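Gistska 1, Trata 1: notes on the second leg

6th June

It has been some weeks since the last entry on this page, and readers who follow the club only through these notes will have missed the whole of the play-off semi-final. I propose to deal with the second leg in some detail and the first leg hardly at all, as the first leg was goalless and was played in a wind that made football almost impossible.

Gistska went into the return match needing a win of any kind. Under the rules of the competition a level score over the two matches leads to extra time and then to penalties, and the club's record in penalty contests is poor. The manager therefore made two changes, moving the captain back into central defence and giving a first start since October to Ognjen Shehu on the left side of midfield. The second of these was much discussed before kick-off. In my view it was correct.

The opening period belonged to Trata. They pressed high, they won most of the loose balls, and their full backs were permitted far too much room. Gistska's difficulty was one that has been noted here before: when the goalkeeper is denied the short pass, the side has no agreed alternative. Long clearances were sent towards a forward line that is not tall, and they came straight back. The goal, when it arrived after 23 minutes, followed exactly that course. A clearance was headed down in the centre circle, moved wide in two passes and crossed low to the near post. The marking was late, and the finish was a simple one.

Matters improved once Shehu began to come inside. His doing so gave the midfield an additional player and obliged the Trata right back to decide whether to follow him. He generally did not. Before the interval Gistska had created two reasonable chances from that side, one of which struck the post, and the applause at half-time was warmer than the score might suggest.

The second half was the best football the club has played this season. The passing was quicker and the defence stood several yards further forward, and for long spells Trata could not leave their own half. It must also be recorded that the final ball was frequently poor. Corners were taken short without any evident purpose. Two free kicks in good positions were struck into the wall.

The equaliser came in the 80th minute. Shehu received the ball with his back to goal, turned inside his marker and played it through the centre for the substitute striker, who shot across the goalkeeper at the first attempt. The away end held 300 of our supporters, and I do not believe that any of them remained seated.

Extra time need not detain us long. Both sides were tired and neither wished to make the error that would settle the tie. The referee, who had managed the match sensibly until then, declined to award a penalty when the Gistska captain was pulled down at a corner. I have since watched the incident several times and remain of the opinion that the decision was wrong. It would nevertheless be unjust to attribute the outcome to it. The shoot-out was lost by four kicks to two, with both of our misses going over the crossbar.

Several questions now follow. The contracts of three first-team players expire this summer, and the club has made no statement regarding any of them. The sponsorship arrangement with Dresura also comes to an end, and supporters are entitled to know whether it will be renewed before season tickets are offered for sale. There is, finally, the matter of the Georgiou stand, where the roof over the rear rows has leaked since the winter. I wrote to the club on this subject in the spring and have received an acknowledgement only.

On the football itself I should like to see the manager retained. The side finished higher than was expected of it, younger players were given proper opportunities, and the approach adopted in the second half against Trata ought to be the starting point for next season. A taller centre forward would be of assistance. So would some work on corners.

The next entry will consider the retained list once it has been published. Comments remain open below, and I would ask that remarks about the referee be kept civil.
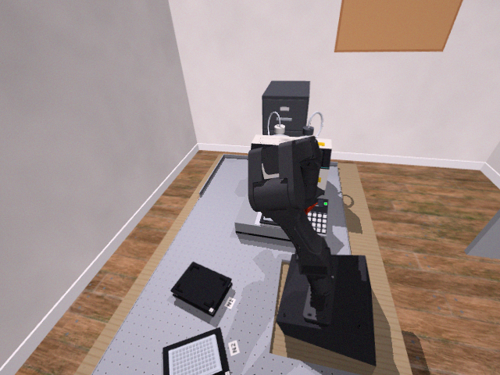 Shehu should have been starting long before this, and I can't agree with you about the manager. He waited until we were a goal down to let him come inside, and he had all season to sort out what happens when the keeper can't play it short. Fair point on the corners, though.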